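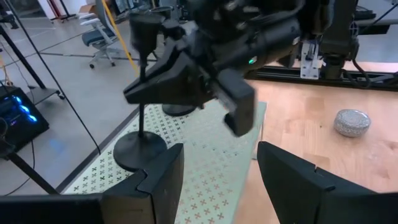
Attachment 1 — tabletop, pale green mat at left

Ticket 431
Product: Hoani semolina cookie premix
Opened by: Keyvan Mousavi, Clilton kitchen
Assigned to: Satum product support, baking
Status: Closed
Priority: Normal

Summary
Cookies spread in the fryer and lose the pressed pattern. Edges break off into the oil. Dough was mixed per the bag instructions.

Reported by customer
We make a fried cookie from your premix with cardamom and grated coconut. Dough is pressed by hand into a carved mold, rested, then fried in ghee. Since the start of July the pieces open up along the pattern lines and the rims crumble. The oil is full of crumbs by the second load. Same mold, same fryer, same people. We changed to a new lot of premix at the end of June, so we suspect the lot.

Formula as used:
Premix, 1000 g
Jaggery syrup, 600 g
Ghee, cold, rubbed in
Cardamom, coconut, to taste

Support, first reply
Thank you for the formula. Please confirm the following:
- lot code from the bag seam
- whether the jaggery is block or powdered
- syrup temperature when it goes into the flour
- resting time after pressing
- oil temperature at loading, taken with a probe and not from the dial

Please do not adjust the ghee yet. Changing fat and syrup together will make the result hard to read.

Customer
Lot code sent by phone. Jaggery is now powdered. It was block until June, the supplier stopped carrying block. Syrup goes in warm, we don't measure it. Rest is 6 minutes. Dial on the Cesitz fryer is at medium, no probe on site, one is ordered.

Support
Lot checked against the retained sample. Moisture and grind are both within spec. We pressed and fried test pieces from the retained sample and they held their shape, so the lot is unlikely to be the cause.

The jaggery change is the more likely one. With block, the kitchen had to melt it in water and strain it, and some of that water boiled off. Powder dissolves quickly and the pan comes off the heat early. The weight of syrup is the same but there is more free water in it. The dough feels softer, it gets pressed more lightly, and it opens when it meets the oil.

Test A: keep powder, simmer the syrup until a drop holds its shape on a cold plate. Cool until the pan can be touched comfortably. Add gradually and stop when the dough holds together in a fist. It should still look slightly dry.
Test B: as A, with a longer rest under a cloth.
Fry a few pieces from each. Keep the load small and start on low heat.

Customer
Probe arrived. Oil at medium was hotter than we thought, turned it down before testing.
Test A: pattern held. A few rims cracked. Not all of the syrup was needed.
Test B: pattern held, rims clean. Color darker than usual, the cooks prefer it.
Crumbs in the oil are down to what we had in spring.

Support
Good result. Two variables moved at once (syrup and oil temperature), so we can't say how much each contributed. If you have time, repeat B at the old dial setting with a few pieces only. Otherwise stay with B.

Customer
Will stay with B. No time for the repeat — festival orders.

Resolution
Excess water in syrup after change from block to powdered jaggery. Oil temperature possibly a second factor, not isolated. No fault found with premix lot. Note on powdered jaggery submitted for the next bag label revision.

Filed under: Fried doughs, Sweeteners, Premix
We use cookies to remember your login and language. Accept / Manage settings
© Satum Product Support | Contact | Back to top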